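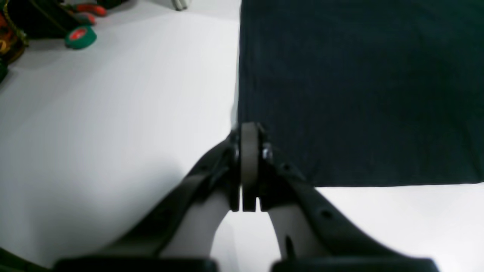 Setting up the Namov cloth kit for dark fabrics

The Namov kit is a two-finger gripper with a small wrist camera, sold as an add-on for benchtop arms. We bought ours from Chisholm, who stock it at their Skidthorpe branch, and have used it since September for picking up and moving pieces of cloth. The printed guide covers the bolting-on well enough. It says very little about dark cloth, so this page covers that part.

What you need

The gripper and its cable
The hex key from the box
A pale, plain table
One piece of dark cloth with at least one straight edge
A lamp you can move

Step 1. Lay out the cloth

Put the cloth flat on the table with a straight edge running away from the arm. Leave a good stretch of bare table to one side of it. The software looks for the line between cloth and table, and it finds a straight edge much faster than a crumpled one. Navy and black are fine on white. On our old grey bench the edge kept getting lost.

Keep tape, pliers and so on at the far side, well out of the arm's reach.

Step 2. Set the exposure

Open the camera page and switch off automatic exposure. Left on, it brightens and darkens as the cloth fills more of the view, and the edge jumps about. Start with exposure at 400 and raise it until you can just see the weave. The white table may wash out at that setting. This does no harm as long as the edge stays clear.

If one side of the cloth is still solid black, move the lamp before you touch the exposure again.

Step 3. Set the approach height

Bring the fingers down beside the cloth, over bare table, in small steps. Stop when a sheet of paper will only just slide under the tips. Save this as the table height. Do not set it over the cloth, or a thicker piece will throw the number out.

Step 4. Try a pick

Choose Edge Pick from the menu and set the speed to 7. Faster speeds work on tea towels but tend to push heavier cloth along the table. Run the pick with your hand near the stop button the first few times.

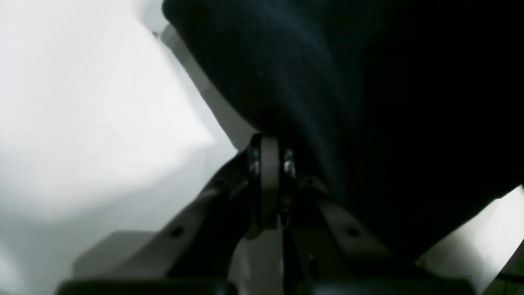
Dark cloth bunched up against the gripper, with the light coming from the left.

When cloth gathers close to the fingers like this, check the camera view before making another move. A large dark fold can hide the edge altogether. If it does, open the fingers, back the arm off and lay the cloth flat again.

Step 5. Save the profile

Give the profile a name that includes the cloth colour. Ours holds separate ones for navy, black and cream. The memory takes up to 3,000 picks in the log before it starts writing over the oldest; we had got to 1,092 when we last cleared it.

Spare finger pads come from Clernania and are sold in pairs. Check the part number on your packing slip before ordering, as the older pads do not fit.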